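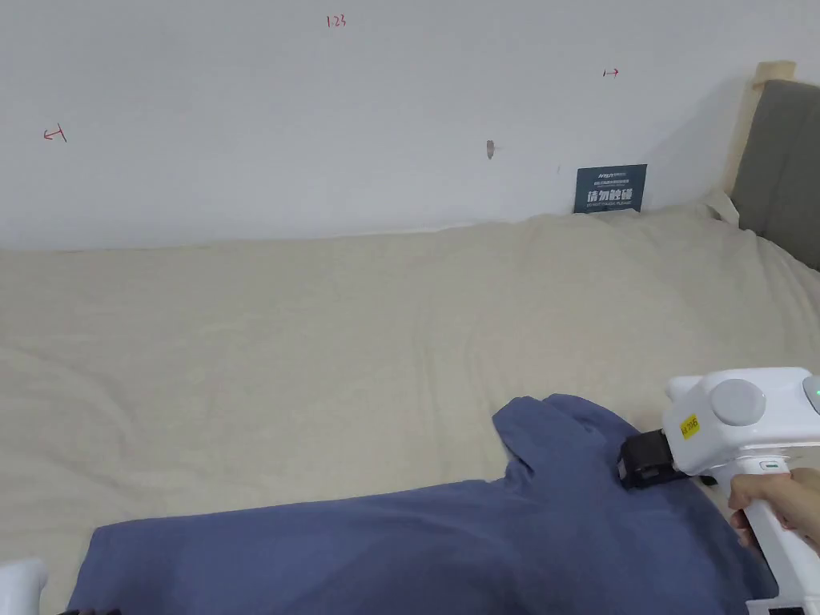

Ticket 1557: Trail map on booking page shows the wrong canyon
Product: Vusanow trip planner
Reported by: Gwenaël Perrin, Zastine Tours
Handled by: Timothée Besson
Priority: Normal
Status: Closed

Problem as reported

Customers who book the Mollah Canyon day hike get a confirmation email with a link to the trail map. The link opens the map for the Mollah Lake loop. The two trailheads are on opposite sides of the park and the drive between them takes over an hour. Two groups have gone to the wrong parking lot. The printed brochure is correct.

Steps to reproduce

1. Open the booking page and pick Mollah Canyon, any date.
2. Set the group size to 4 or more.
3. Finish the booking and open the map link in the email.

With a group of three or fewer the right map opens.

Log

29th September, 9:20. Reproduced on the test site with a group of 4. Groups of one, two and three are fine. Asked Gwenaël whether the other park hikes do the same.

10:05. Gwenaël checked the waterfall walk and the glacier viewpoint. Both open the correct map at every group size. Only the canyon is affected.

10:40. Bigger groups use a separate product record because they need a park permit. The canyon group record was copied from the lake loop in July, when the permit rules changed. Name, price and photos were updated after the copy. The map ID was not.

11:15. Changed the map ID on the group record. Cleared the page cache. New test bookings still open the lake map.

11:50. The email template does not read the map ID from the record. It takes it from the Fundidex export, which runs overnight. Started the export by hand. It stopped with "duplicate trail name".

13:30. Found the duplicate. There were two entries called Mollah Canyon, one with a space at the end of the name. Removed the one with the space after checking that no bookings were tied to it. Export finished in 11 minutes.

13:55. Test bookings for groups of 4 and 20 both open the canyon map. Distance and elevation on the map page match the brochure.

14:30. Map links in emails already sent are fixed at the time of sending and will keep opening the lake map. Sent Gwenaël a list of the affected bookings so Zastine can write to those customers. Suggested putting the trailhead name and the parking lot number in the message text.

16:10. Gwenaël confirms the messages have gone out and the live page is correct. She asks if the driving directions can be shown under the map as well. Opened as a separate request.

Resolution

Wrong map ID on the copied group record, plus a duplicate trail name blocking the export. Both corrected.

Still open

The export does not send an alert when it stops. Timothée to raise this with Fundidex.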